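2020-07-08

Trays again today. The batch from Dudham came in two finishes, and I wanted the rim question settled before placing the September order. The rim has to be high enough to stop a block at the edge and low enough that it doesn't catch the side of one coming in at a shallow angle. Gusier lists the parts separately, and 300 is their smallest run on the tray, so a mistake there sits on the shelf for a long time.

Started with the table. Put the brown mat down first and squared it to the front edge. The bare top is fine for looking at but it lets a light tray creep when leaned on. With the mat under it I pushed a tray from each side with one finger and got no slip. Moved the cup of sticks and the water bottle back out of the working area. They stayed on the mat, which bothers me slightly, but the shelf is full.

Single block check next, cream tray with the rabbit on it, red cube to the left of the drawing. I like this proportion. The cube leaves the drawing clear and there is space to shift it without touching the rim. 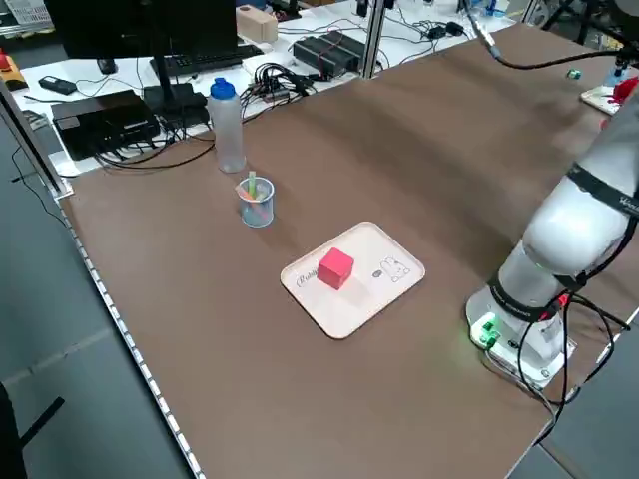 Too plain for anyone over three, was the comment from Khondokar, and could the drawing be twice the size. I wrote back that a larger drawing goes under the block half the time and then the print is wasted. The reply to that was one line asking for a quote at the larger size anyway. Fine. Print cost goes by area, so the number will make the argument for me.

Rounded edges on the cubes: acceptable. Ran a thumbnail along all twelve edges of a loose one and found a slight ridge on one, probably the mold seam. Noted as minor. The old stock was worse – those had corners sharp enough to mark a soft surface, and we sanded the lot by hand.

Lunch late. Paid the Sultlow invoice, 522 including delivery. The second quote, 839 for the same quantity with lids, is still open. I see no case for lids. Trays nest without them, and a lid on a raised rim needs its own tolerance, which is one more thing to go wrong.

Afternoon was two trays side by side, with the light blue cube for one and the pink for the other. The bear face is printed close to the lower right corner on its tray, and I think it is too close. Anything set down in that corner will cover an ear. I'd bring it in by around 10 millimeters and leave the line weight alone. The other tray has its little figure near the upper left and the handwriting along the lower edge, and that layout works better, with the middle left open for blocks.

The multicolored puzzle cube was out on the table as well. It is a poor size reference but a useful color one.

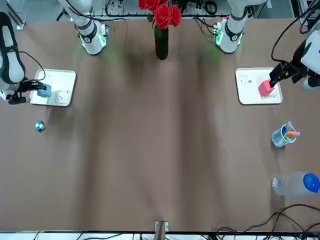
Sultlow thinks the pastels will show dirt before the red does and suggested a matte coat on all of them. Possibly right about the dirt. I'm less sure about the coat, which would also change the grip. Asked for two samples, one coated and one plain, same color.

Remaining: measure rim height at all four corners of both finishes, ask Dudham about the seam, find the small calipers. Trays wiped and stacked by six. Mat left down.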